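Gruppenausfahrt anmelden oder nicht?

Wir wollen im Juni von Biledgate aus eine gemeinsame Radtour zum Stadtteilfest fahren, danach Grillen auf dem Hof. Letztes Mal waren wir 22 Leute. Muss ich das anmelden?
Adalberto Rangel

Ab 16 Personen dürft ihr als geschlossener Verband fahren, zu zweit nebeneinander, § 27 StVO. Anmelden müsst ihr dafür nichts. Für das Grillen den Eigentümer fragen.
Mendonça

bei uns hat nie einer gefragt
Skirus

Bei rund 118 Teilnehmern würde ich vorher mit der Stadt reden, bei eurer Größe reichen 2 Ordner – einer vorne, einer hinten. Warnwesten an, und an der Ampel fährt der ganze Verband durch, wenn der Erste Grün hatte.

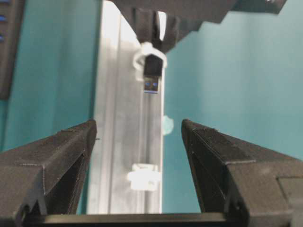
Den Treffpunkt würde ich abseits der Hauptstraße legen, damit beim Sammeln der Gehweg frei bleibt.
Prademia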